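2026年8月13日

# Plornitzの地域診療所を見学しました

先日、Plornitzにある地域診療所の公開見学会に参加しました。私は病院の事務で働いていて、電子カルテの入力画面を改善する仕事をしています。日本語で長い報告を書くことに慣れていないので、読みにくいところがあったらお許しください。

この診療所を見たかった理由は、問診の中に「暮らしの質問」を入れていると聞いたからです。住まい、食事、交通手段、家で話せる人がいるかどうか、というような質問です。使っているソフトはStektonという名前で、カルテの右側に小さい欄として表示されます。

## 受付と待合室

見学は午後一時半に始まりました。参加者は二つの組に分かれて、私の組は受付から見ました。受付の横に低い机があり、患者さんはそこで質問票に答えます。紙とタブレットのどちらでも選べます。タブレットの文字はかなり大きくて、私は眼鏡を外しても読むことができました。

質問は全部で四つだけです。最初の版には64の質問があったそうです。案内の職員の方によると、その版では最後のページまで答える人がとても少なくて、看護師が電話で残りを聞いていました。私の職場の質問票もそれに近い状態ですから、少し恥ずかしい気持ちで聞きました。

もう一つ参考になったのは、「答えたくない」という選択肢が一番上にあることです。うちの票では一番下に小さく書いてあります。上に置いてから空欄が減ったという説明でしたが、どのくらい減ったかは教えてもらえませんでした。

## 診察室の画面

次に、練習用の患者データを使って、診察室の画面を見せてもらいました。医師がカルテを開くと、回答の要約が二行で出ます。たとえば「バスの便が少ない地区。午前の予約は難しい」というような文です。点数や色の表示はありません。以前は赤と黄色の印を使っていましたが、医師の一人が「患者さんに画面を見せにくい」と言ったので、やめたそうです。

私はここで質問をしました。要約の文は誰が書くのですか、と聞くと、下書きはStektonが作り、看護師が必ず読んで直すという答えでした。直した文と元の文は両方とも保存されます。保存の期間についても聞きたかったのですが、次の組が来たので時間がなくなりました。後でメールで問い合わせるつもりです。

## 相談室

一番長く時間をとってもらったのは相談室でした。部屋の名前はUrbonaitėといい、以前ここにあった薬局の名前をそのまま使っているそうです。発音が難しくて、私は三回練習しました。

相談員は、カルテの欄に印が付いた患者さんと診察の後に話します。話の内容は、食料の配布、家賃の相談窓口、通院の送迎などです。紹介先の一覧はPlollumという別の台帳にあり、Stektonから直接開けます。ただし、台帳の更新は手作業です。窓口の電話番号が古いままのことがあるので、相談員は患者さんに渡す前に自分で一度電話をかけます。手間はかかりますが、私はこのやり方を信頼できると思いました。

意外だったのは、家事についての話が多いことです。相談員の経験では、「困っていることはありますか」と聞くと、多くの人が「ありません」と答えます。しかし「洗濯や買い物は、いつもどうしていますか」と聞くと、急に具体的な話が出てきます。腰が痛くてかがめない、重い袋を持って階段を上がれない、というような話です。

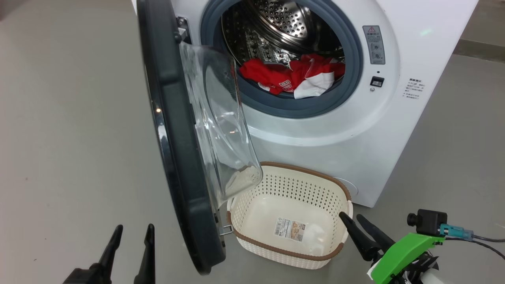

このような答えは、病名の欄にはなかなか入りません。Stektonには自由に書ける欄があり、相談員は患者さんの言葉をできるだけそのまま書いています。医師がその文を読んで、薬の飲み方やリハビリの予定を変えることもあるそうです。私はこれまで、自由記述の欄は集計ができないので減らしたほうがいいと考えていました。今は少し迷っています。

## 気になった点

良い話ばかりではありませんでした。まず、家族が代わりに答えた場合の印がありません。本人の答えか家族の答えかは、後から見ると分かりません。それから、引っ越した後に古い住まいの情報が残ることがあります。職員の方も問題として認めていて、次の更新で回答の日付を大きく出す予定だと話していました。

また、外国語の質問票は四か国語ありますが、要約は一つの言語だけです。私自身が外国語で生活しているので、訳すときに意味が変わらないか、やはり心配になります。「助けがいらない」と「助けを頼みたくない」は、かなり違うことです。

## 行きたい方へ

見学会は無料ですが、申し込みが必要です。駅からの坂が急なので、歩きやすい靴をおすすめします。建物の中の撮影は受付だけ許可されています。配布資料は紙のみでした。私は一部余分にもらいましたので、同じ部署の方で読みたい方は、事務室の棚から自由に取ってください。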